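Grorness Community Bicycle Workshop
Monthly Safety Inspection: Checklist and Comments
Site: Clerneck Street, ground floor
Period: December
Form 172

Members are reminded that the room must be left in the condition stated in the house rules. Items marked "Action" are to be closed before the next inspection. 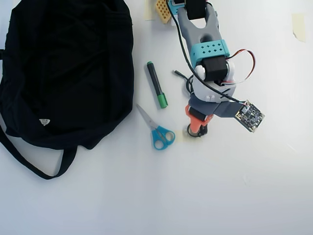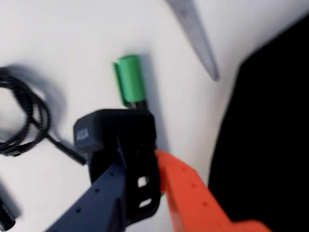
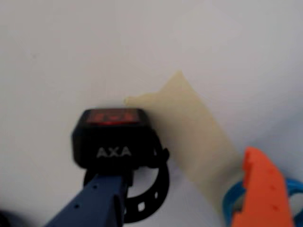

Items on the white work surface.

1. Exits and aisles
Front door opens fully from inside: Pass
Rear door clear of stored frames: Action
Comment: Two frames were leaning on the push bar. They have been moved to the rack. The floor marking is worn and should be repainted.

2. Fire safety
Extinguisher 1238, pressure and seal: Pass
Oily rag can emptied and lid closed: Action
Comment: The lid does not close flat. A replacement is on order from Dobos.

3. Electrical
Outlets and cover plates: Pass
Compressor cord: Pass
Comment: The Zevden compressor was tested under load. The relief valve opened as required.

4. Repair stands and lifting
Clamps hold without slipping: 7 stands checked, 6 pass
Shelf load sign (400 pounds) in place: Pass
Comment: The stand nearest the sink has been tagged out of use. The tag may be removed only by the shop supervisor.

5. Chemicals
Degreaser labeled and stored below eye level: Pass
Data sheets in binder: Action
Comment: The sheet for the new chain cleaner is missing.

6. First aid
Kit sealed and in date: Pass
Eyewash bottle: Action
Comment: Expires at the end of the month.

Result: Approved for continued use, subject to the actions listed.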